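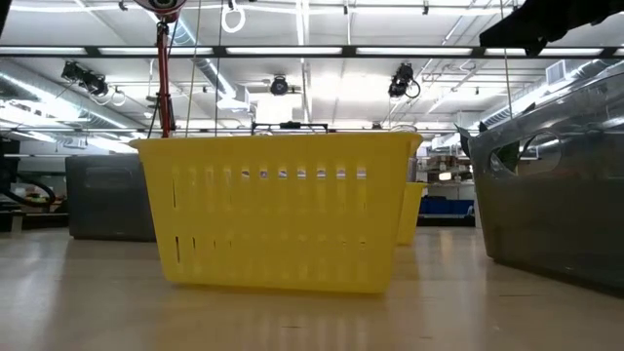
What should a paper on robot manipulation report before anything else? The number of attempts it threw away, and why.

I have been reading results in this field for long enough to have a settled opinion about it, and the opinion is that the success rate, as usually printed, tells us very little. A table says that a method worked in so many trials out of so many. It does not say who decided when a trial had begun, who was allowed to stop it, or what was done with the ones that were stopped.

My own example is our own work, so that I am not throwing stones at other people. Last year we ran a study at Vutholm on moving household containers between marked places on a table: laundry baskets, storage bins, that sort of thing. The policy was trained on 700 demonstrations. We reported 164 successes in 175 trials, and people were pleased with us. Those 175 were the trials we kept. Before them came a good many others that were called off by the person at the keyboard, for reasons such as "bad start", "camera lag" and "basket too close". Some of those reasons were fair. The last one was not. A basket that is too close is a basket the robot has to deal with, and if it can't, that is a failure and belongs in the table.

Đạt Tôn raised this when he took over the logs in October. He went back through the saved recordings and sorted the cancelled trials into two piles: those where a piece of equipment had plainly stopped working, and everything else. The second pile was larger than the first. He asked me which pile I would have shown to a reviewer, and I did not have a good reply.

The usual defence is that early trials are only practice. You are setting up the cell, checking the cameras, finding out where the arm can reach, and it would be silly to count all that. I agree that it would be silly. The trouble is that the line between practice and test is drawn afterwards, by someone who has already seen how things went -- and that person would like the paper to be accepted. I don't think anyone at Vutholm was dishonest. I think we were tired and hopeful, and the rules let us be.

What I would like to see is simple and a little dull. Write down the starting positions before the first trial. Write down the permitted reasons for cancelling one, and keep the list short. We now allow 2: a sensor has stopped sending data, or a person has stepped into the working area. Anything else counts, including the embarrassing ones. The Prosser rig, which we use for most of the container work, now saves a record from the moment the operator presses start, and the record can't be deleted from the operator's desk.

There is a cost. Our next results will look worse than our last ones, even though the method is better, and I have had to explain this to the people who pay for it. Smaller groups will have a harder time of it than we will. The team at Jekside told me they would rather wait until everybody else changes first, and I can see why. A low number beside someone else's high number does you no good at all when a reader has only the two tables to go on.

That is an argument for conferences asking for the cancelled trials as a matter of course, in the same way they ask for the size of the training set. One extra column would do. The organisers of the Trirnedero workshop have said they will try it for one year as an optional field. I would have preferred it to be required, but we shall fill it in, and Đạt is already preparing the old study's figures so that they can go in alongside the new ones.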